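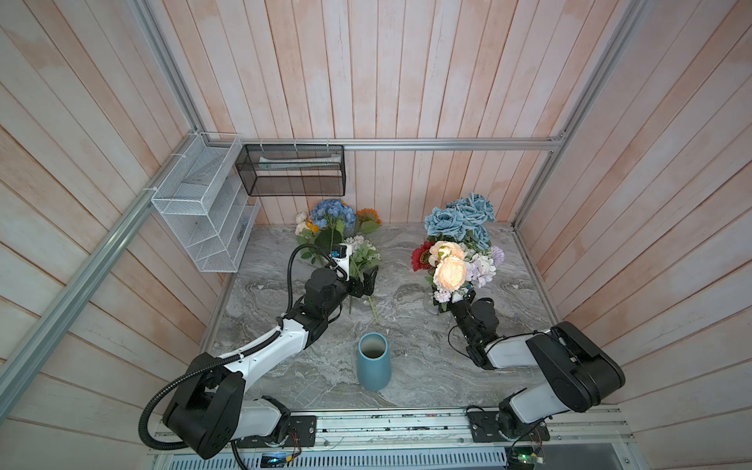

Hina Limewash Paint, Interior

Hina is a matt mineral paint for bare plaster, brick and untreated timber. It dries to a chalky, slightly cloudy finish, and the colour shifts a little from one brush stroke to the next. It is mixed to order at our Trenness workshop and sold in 2 litre tins.

Colours
Shell, Oat, Rain, Old Brick, Clostonville Blue. Sample pots are available in all colours except Old Brick.

Preparation
Brush off dust and loose material. Wash greasy areas with sugar soap and leave to dry overnight. Knots in softwood must be sealed first or they will show through. Surfaces already painted with emulsion need one coat of Suominen mineral primer — the 400 ml tin is enough for a small alcove.

Application
Stir well and again every 10 minutes while working. Use a wide, soft brush and short strokes in all directions. The first coat looks thin and patchy when wet. Leave it until the next day before adding the second.
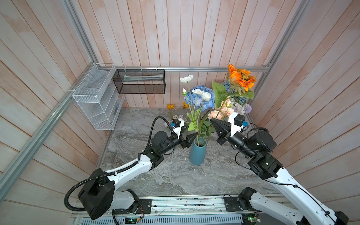

Tamara Maksymiv wrote that two coats of Shell were fine on her hallway plaster, but the pine boards by the door took a third, and she would order an extra tin next time.

Timber does take up more paint than plaster, and the first coat on new boards can be thinned with a little water.

Delivery
Tins are sent out in the morning, packed upright. Mixed colours cannot be returned unless the tin is damaged. Orders for the trade should go to Stijn Dewulf at the Trenness workshop.

Product code: 275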